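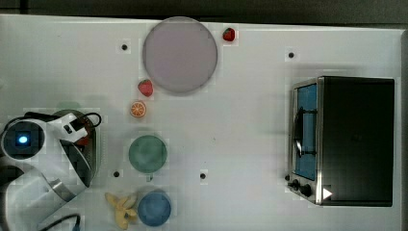 Clearing a small table after tea

My own kitchen table is a modest thing, and everything seems to land on it by the end of the afternoon. Plates, the odd cup, fruit that has wandered out of the bowl, a banana peel if I'm lucky enough to have eaten the banana. With the toaster oven living on the right-hand end as well, I've had to get into a bit of a routine, and several of you have asked me to write it down, so I've put the kettle on and here goes!

Start with the peelings and skins. A banana peel left on a white top will leave a brown mark by morning, and I've spent more time than I care to admit rubbing at one with bicarbonate of soda (it does come off, in the end, with a damp cloth and some patience). Next, gather up the loose fruit. Strawberries go back in the fridge unwashed, on a piece of kitchen paper, and you only rinse the ones you mean to eat. Cut orange wants covering with an upturned saucer.

Then stack by size, with the biggest plate at the bottom. I know, I know, your mother told you that. Mine did too, and I still catch myself balancing a dinner plate on a cereal bowl and hoping for the best. Cups go across last, one in each hand, handles facing you.

My friend Elaheh Rezaei does hers by colour, all the greens together and then the blues, and her cupboard looks lovely for it. I've tried. It lasted until breakfast.

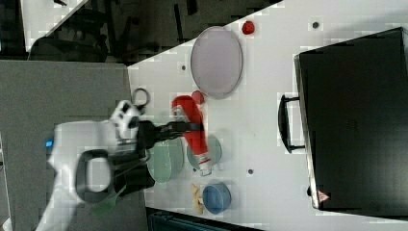

Prosser, March 29, 2021

I've had a few letters about sauce bottles since the last page, so let me deal with those while I think of it. A bottle lying down among the plates is asking for trouble, even with its cap on. Pick it up first, before you touch anything near it, and hold it by the body and never by the cap alone — caps work loose, and you'll only find out which one when it's over the clean tablecloth.

Wipe the neck and the inside of the cap with a cloth wrung out in hot water. Do the thread too, where it goes dark and sticky. If the cap has really stuck, stand it in a cup of hot water for a couple of minutes and try again with a rubber glove on. Myfanwy Sayce wrote to say she keeps a thick elastic band round hers for grip, and I've pinched the idea.

For the last inch of ketchup, turn the bottle over and leave it propped in a mug overnight, with the cap done up tight. Whatever still clings to the sides can be swilled out with a splash of vinegar and tipped into a pan of beans.
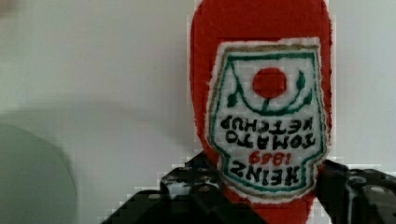

Heinz ketchup, bottom up, with the label on its head.

Two things I'd add about the toaster oven. Pull the crumb tray once a week, cold, over the sink. And keep a good hand's width clear beside the door, so you aren't shuffling plates about with a hot tray in the other hand. I used to park the bread there and singed more than one bag. 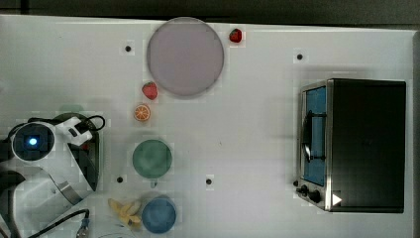 Wiping down the top

Move what's left to one end, wipe the bare half, then swap over and do the other. Warm water with a small squirt of washing-up liquid is plenty. If your table has little holes in it, as some do, crumbs will find them, and a dry pastry brush gets them out far better than a wet cloth, which just makes paste. Brush first, then wipe, then dry with a clean tea towel.

I'll be back in April with descaling the kettle, and Godelieve Mulder's way with burnt pans, which I've promised to try on my own worst one.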